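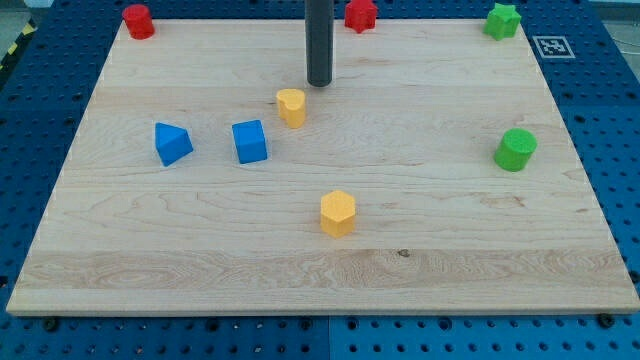 Foam blocks on the maple-colored board at Fladholm, with the tip of the arm near the yellow heart.

Home | News | Business | Jobs

Jan 3, 2020
By Tiongson, Honwood Desk

Folks at the Fladholm toy workshop in Honwood, who have sorted foam shapes by hand for as long as most of them can remember, now share the job with a robot arm – and by all accounts they're getting along just fine. The 8 people on the sorting crew keep their jobs and their hours, the company says, but 2 of them are learning to run the Haltutetti system, and the others will move over to packing and checking by July. Several told us their wrists are glad of the change, though they do miss the chatting around the old table.

Filed under: Local Business, Work & Jobs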